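**Notebook, Ugwu collection rig: session rules, garment handling**

September, Sunday, 2:30 pm start. Present: me, Femi Okafor, Lumturie Omerović.

Carried over from last week: Wornier wants our handling rules written down before the next batch goes out. Draft 3 is below, with open points marked. Target is 800 accepted episodes for the bed-folding task. Rejects are running higher than I'd like and most of them are procedural.

Rules as of today:

- Wipe finger pads before each block. Check pivots for play by hand, power off. Any play, log it and swap the finger.
- Open both grippers fully at episode start and hold for one second. The width calibration depends on it.
- Two-handed grasps: one gripper holds, the other approaches. Don't close both in the same instant.
- Approach seams and waistbands from the side with slack. Don't pinch over metal fasteners, they mark the pads.
- Max 30 episodes per block, then change operators.
- Leave the bedding and surroundings as found. Move an item only if it can snag a finger or is a safety problem, and write it in the log.

Denim is the hard case. It is stiff at the seams, it shades itself when lifted, and operators tend to speed up when it resists. Blur goes up with wrist speed and the grasp point gets hard to label.
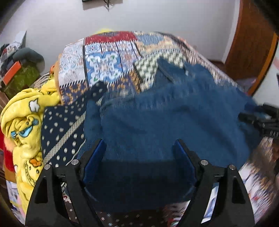 Abimbola Haruna commented on the draft that a speed limit is useless if the operator has no way of knowing they're over it, and asked for a tone or a buzz in the handle. She would also drop the one-second hold, which in her view gets skipped by everybody after the first block.

Agree on the tone. Disagree on the hold. Episode 3861 went in without one and the width trace was offset for its whole length, so it had to be thrown out. Keep the hold, make the recorder refuse to start until it sees it.

Acceptance check, revised: gripper tips visible in more than 85 percent of the episode, both width traces closing to zero at least once, no hands in view between grippers and cloth. Reviewer must not be the operator.

Open:

- Speed threshold. Femi to pull wrist velocities from accepted and rejected denim episodes and propose a number.
- Patterned bedding: do we tag it separately? Lumturie says yes, one field, free text. I'd prefer a fixed list.
- Tone hardware, ask Ditville what the handle board can drive.

Draft 4 goes to Wornier once the threshold is in.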